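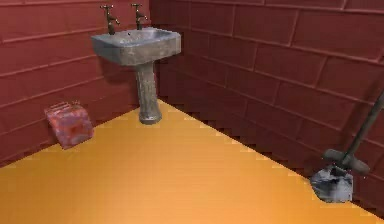 A pedestal sink in a red-tiled corner, computer rendering.

Radio hosts should be allowed to say goodbye

Efthymia Vrettos did the morning show on Bernel for 7 years. On a Friday in February she read the traffic, played a song and said she would talk to everyone on Monday. On Monday there was a different voice in her slot, and the station's website had already taken down her page.

I have no inside knowledge of why she left. She has said in one short post that the decision was not hers. The station has said it wishes her well. I am willing to leave it there. What bothers me is the way it was done, and the fact that most stations would have done the same.

Managers will tell you there is a risk in letting someone on air after they have been told they are going. They might cry, or name names, or tell listeners to follow them to a rival. I worked in radio production before I started writing this column, and I sat through a few last shows. The worst thing I saw was a man who played the same record twice. People who have spent years behind a microphone usually care about how they sound on the last day.

Eskildsen, a much smaller station, handled it better when Ľudovít Bartoš was let go. He got two weeks' notice and a final program. Callers were put through. He said he was disappointed, which was true, and thanked his producer, Lụa Cù. Then the new host came in for the last half hour and they talked about football. A petition to bring him back got 2,463 signatures, and the station read some of the comments out on air. It did not bring him back, but I know people who kept listening because they felt they had been treated like adults.

Compare that with Bernel, where questions about Vrettos were removed from the station's social media pages all week. Dagmar Rusnák, the new host, took most of the anger. She had done nothing except accept a job. I have heard her since and she is good, a bit rushed in the interviews. She deserved a proper handover too.

A morning host is in your kitchen or your car five days a week. Listeners know it is a job and that jobs end. They can hear bad news. A station that spends years telling them they are family should not then act as if they won't notice an empty chair.

It would not take much. Put a last show in the contract, even 60 minutes, with a producer in the room who can cut the microphone if it really goes wrong. Vrettos could still have hers. Her old slot has a holiday gap coming up in the summer, and Bernel has her number.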